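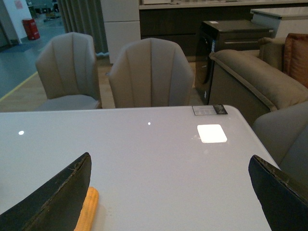 A reader wrote in after my last post to ask whether a high gloss table is a mistake with small kids, and whether the fabric chairs are worse. Fair questions. I've been reading up on both for 3 weeks.

The table first. White gloss shows every ceiling light, so move your head around before you decide you see a scratch. I like the rounded corners a lot more than the finish. My old Pendthorpe table had square ones and I hit my hip on it most mornings.

Cleaning is a damp microfiber cloth, then a dry one. No scouring pads, no powder. If there's a sticker on the top, warm it with a hair dryer and peel it slowly - a fingernail is fine, a knife is not.

The chairs are a light grayish taupe with channel stitching down the back. Crumbs get into channels like that. Use the narrow vacuum attachment, top to bottom, and go over the seat last.

Play food can stay on the table as far as I'm concerned. The toy corn is bumpy, so wipe between the kernels before it goes back in the bin. Ours goes through 2 rounds of pretend dinner before the real one.

I still need felt pads for the chair legs. Plumex sells them in sheets and I'll cut my own.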